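# Grasp scoring, second pass

6 January 2019 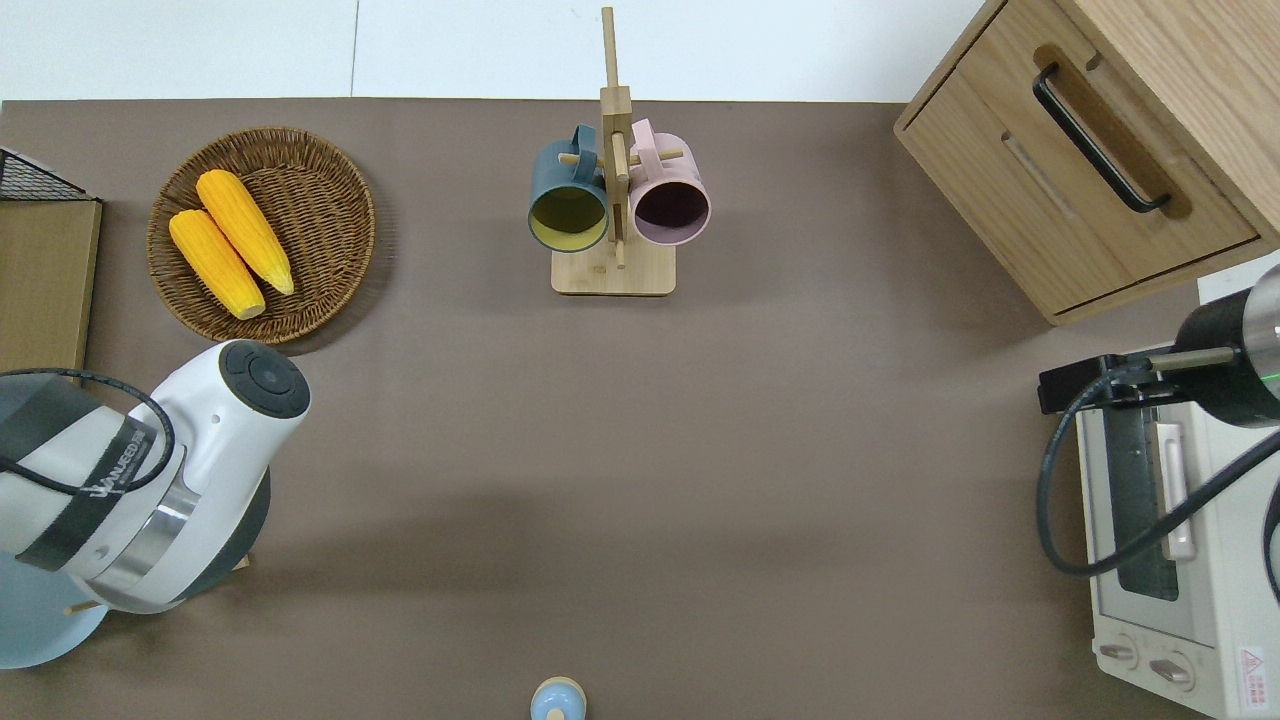 The scorer now ranks candidate grasps by predicted slip instead of contact area. I trained it on 3000 attempts and held back 1000 for testing. Failed grasps fell by 15 per cent against the old ranking. Most of the gain is on curved objects; thin handles barely changed.

Magdolna Bozsik suspects the depth filter, which smooths narrow parts away. I'll rerun the held-back set with it switched off and post the figures in March.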